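Leaving Stullia after 1687 bets

August 7, 2026

I closed my Stullia account last night. It took four emails and a form asking me to rate my "journey" out of ten.

I joined in April on the advice of Bonifacio Gallardo, who has a dice strategy the way other people have a bad knee. You bet small, double after a loss, stop when you're 27 up. I stopped at 27 up exactly once. The other evenings I stopped when the balance did.

To be fair to the site, withdrawals were quick when I had anything to withdraw, and you can check every roll yourself against the seed. I checked 14 of them. All fine. I'd rather hoped to find I'd been robbed.

What finished me off was the new VIP ladder. I'd placed 1687 bets and was told I was 58 per cent of the way to Bronze. Bronze gets you a coloured name in the chat, where a man called plarkbridge_king asks everyone for a loan.

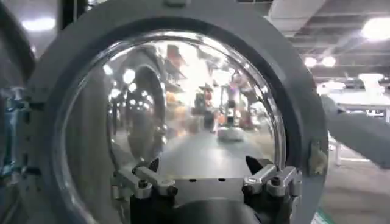 Round grey ring, clear domed cover.

Olaia Montoya says I should try Prallel, which has lower limits and no chat at all. She also said that about Arroyo, and Arroyo froze her balance for a fortnight over a blurry gas bill — so I'm taking my time.

If anyone reading has used Prallel for more than a month, tell me how the withdrawals went. Please don't tell me about your strategy. Bonifacio has sent me a new one already, with a spreadsheet.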